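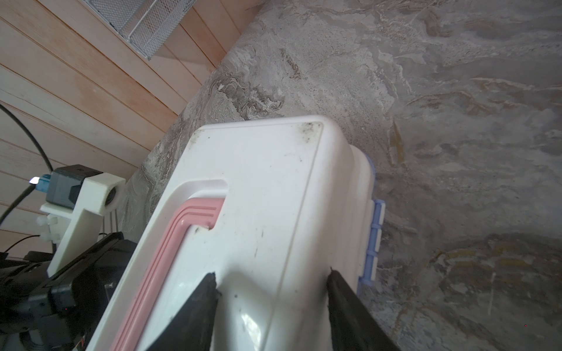

Home | Builds | Paint Log | Links | About

Station platform, part four

4 December 2024

I got back to the Urnstead station model last night after leaving it alone since October. The platform is 702 mm long and it's now glued down for its full length. I used balsa strip for the sub-frame and card on top, scribed every 30 mm to suggest slabs. The scribing took two evenings. I pressed too hard on the first few lines and had to fill them.

The canopy is the slow part. It has 39 brackets, all bent from brass wire around a jig I made from scrap wood and small nails. The wire came from Ersoy, same as last time. It solders fine, but it needs a rub with fine sandpaper first or the solder beads up and rolls off.

Hatice Işık from the Cistbridge club emailed me her method for the canopy edging. She cuts the zigzag from thick paper with a fresh blade, soaks it in thin superglue, and sands the back once it's hard. I tried it on a short piece and it held up better than my styrene version, which kept snapping at the points. The fumes are bad, so I did it by the open garage door.

Paint so far is gray primer and one coat of Arach cream on the walls. It needs a second coat. The roof will be dark gray, dry brushed, with a little green near the gutters.

The baseboard is 900 mm long, so there is room left at one end for a short ramp and a fence. I haven't decided on the fence. The prototype photos show two different kinds, depending on the year.

Next up is the rest of the brackets. I have 30 done and one of those is crooked.

Share this post | 4 shares | 2 comments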